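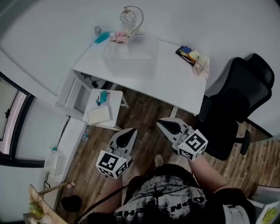

Gripper practice at the white desk, one gripper in each hand.

Notes for session 6 — hand-held grippers and tidying tasks
Student robotics project, tutor: Octavio Ocampo
September 24, 2021

Hello again! These are my notes from the desk sessions, tidied up a bit for those of you on the Gelis team who haven't had your turn yet (and for the Mellor team, who keep asking me what they've let themselves in for).

You'll be doing the job by hand, with the grippers, and the recordings go into our shared folder, which we call Drenura for reasons lost to last year's group. Each pair does 60 recordings over the term. I know that sounds like a lot, but most are very short and you do get quicker.

Before you start

Check that the marker cubes are clean and sit square on their mounts. If a marker is smudged or your sleeve is hanging over it, the tracking goes to pieces and we lose the whole take. Short sleeves or rolled-up sleeves, please. Keep the cable behind your elbow and have a quick look at where your feet are going.

Open and close both grippers fully, three times, before every take. I use that bit to line up the recordings afterwards, so don't skip it even when you're bored of it!

Moving things about

Begin with something light that stands up by itself. Bring the jaws in level, close them slowly, wait a moment, then lift or slide. Almost everyone squeezes too hard at first — I certainly did — and a tall object will lean away from you if you only catch it near the top.
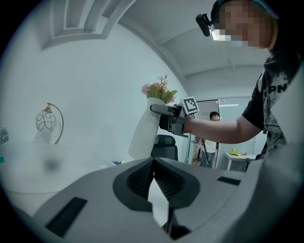
Vases are harder than boxes because the sides taper, so the fingers want to slide up as you close them. Go in a little lower than feels natural and use the second gripper to steady things if you need it. With flowers, leave the stems alone and hold the vase. We had 34 takes from the April group where people went for the flowers, and I could only keep 26 of them.

If you drop something, carry on for a second or two and then stop. Please don't delete the take. Write "drop" next to it in the log and I'll look at it later.

For next time

Read the Filtenum handout up to the part on camera angles, and skip the maths at the back for now, we'll do it together. Then write me half a page on this: which would be harder for a robot arm, picking up a vase or putting it down again without a wobble? Draw a sketch if that helps (mine are terrible, so no pressure).

Pairs stay the same as last week. If you need to swap, tell me before the session and I'll change the sheet.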